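FOR IMMEDIATE RELEASE

"Natural" Seal Says Very Little, Consumer Group Finds

Unditz asks Drultaris to publish the rules behind its Zudia Natural Choice mark or stop selling it

MAJUMDER, 28 June 2018 - A green leaf printed on drinks, flooring, furniture polish and bed sheets is supposed to tell shoppers that a product is natural. After two months of asking what that means, the consumer group Unditz still can't say.

The Zudia Natural Choice mark is sold by Drultaris, a labeling company that says 400 products now carry it. Its brochure promises that each one has been "carefully considered against our natural values." Unditz asked for a copy of the values in April. It received the brochure again.

"We wrote back and said we already had the brochure," said Fathima Herath, director of Unditz. "They sent us a newer printing of it. The leaf was a little bigger."

Unditz then picked 52 products from the Zudia list and wrote to the companies that make them, asking one question: what did you have to show in order to use the mark? Of those, 37 makers either did not reply or said they had shown nothing beyond an ingredient list or a parts list. The rest sent papers of some kind, though several of these turned out to be safety sheets that have nothing to do with where a material comes from.

Bottled tea is a good place to start, as it takes up more of the Zudia list than any other kind of product. Tea leaves are natural by anyone's standard. Sugar comes from a plant. Flavoring may or may not, and the maker is allowed to call it "natural flavor" on the back of the bottle in either a plain or a very generous reading of the word. Color says nothing useful. Shoppers told Unditz that they took a brown drink and a green cap as signs of something closer to home brewing, which is a lot to ask of a cap.
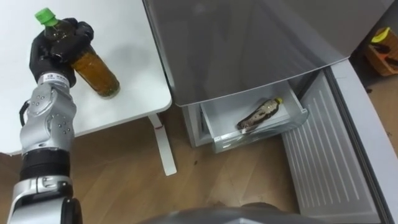

Drink color and cap color tell a buyer little about what is inside a bottle.

One tea maker told Unditz that its drink qualified as 100 percent natural under the Zudia rules. Asked for the rules, it referred Unditz to Drultaris. Drultaris referred Unditz to the tea maker.

Drultaris has said in the past that its reviewers look at "the whole story of a product." Unditz would like to know who the reviewers are, how many of them there are, and whether any product has ever been turned down. A spokesperson for the company, Rizwan Ranasinghe, said by email that rejected applications are confidential. He did not say whether there had been any.

Flooring raises a different problem. A plank can be solid wood all the way through, a thin layer of wood over something else, or a printed picture of wood. All three kinds appear on the Zudia list under the heading "Natural Interiors." A buyer standing in a showroom may not be able to tell them apart by eye, and the mark does not help, as it looks the same on every box. Glue and surface coatings are not mentioned in the Zudia listing at all.

"If the picture of a tree counts, then I don't know what wouldn't count," Herath said. "We did ask. We asked whether a photograph of a tree would qualify. That letter wasn't answered either." 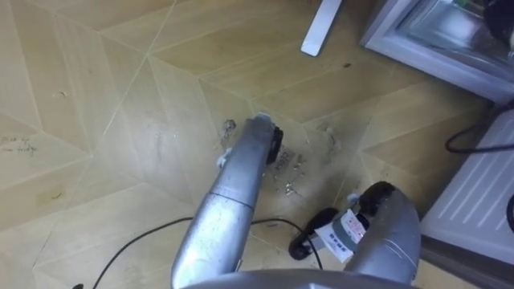

A light-colored wood floor. "Natural Interiors" covers several very different kinds of flooring.

Unditz is not claiming that the products on the list are unsafe, or that their makers have broken any law. Some may be very good. The group's complaint is with a seal that costs money, raises the shelf price and seems to rest on a description the seller writes about itself. Companies pay Drultaris a yearly fee for each product, and a second fee if they want the leaf in gold.

The fee schedule, unlike the rules, was easy to get. It arrived the same afternoon.

Drultaris has announced a "refreshed" mark for next year. Going by the notice sent to its customers, the refresh covers the typeface, the shape of the leaf and a new slogan. Unditz could find no mention in the notice of testing, outside review or store visits. The group asked to attend the launch meeting and was told it was for partners only.

Furniture and household surfaces are due to be added to the program at the same time. A white tabletop can be made from a long list of materials, and Unditz expects the same trouble it met with floors: one word, one leaf, and no way to learn what either of them covers without calling the factory.
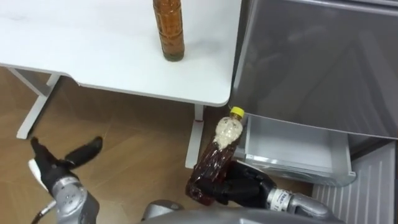

Janaka Cassim thinks Unditz is asking too much of a small leaf, and wrote to the group to say so. Most people, Cassim argued, know a logo is advertising and pick their tea by taste and their floor by price, and a long public rulebook would go unread by nearly everyone who buys either one.

Unditz agrees that few shoppers would read it. The group would read it, and so would reporters, rival makers and anyone who had paid extra for a gold leaf and wondered why.

The group is asking Drultaris to do the following:

Publish the full rules for each type of product, including what counts as proof.
Name the people or firms that review applications.
State how many applications are refused each year.
Remove the mark from any product whose maker cannot back it up.

Until then, Unditz suggests that shoppers skip the front of the package and read the back. For floors and furniture, ask the store in writing what the product is made of, core and coating included, and keep the answer. A store that can't say should not be charging extra for the leaf.

The letters sent to makers, with the replies received, can be read at the Unditz office in Majumder during opening hours. Copies can be mailed on request.

About Unditz

Unditz is a member-funded consumer group that looks into product labels and advertising claims. It takes no money from makers or labeling companies.

Media contact: Pranab Barua, Unditz press desk, Majumder

###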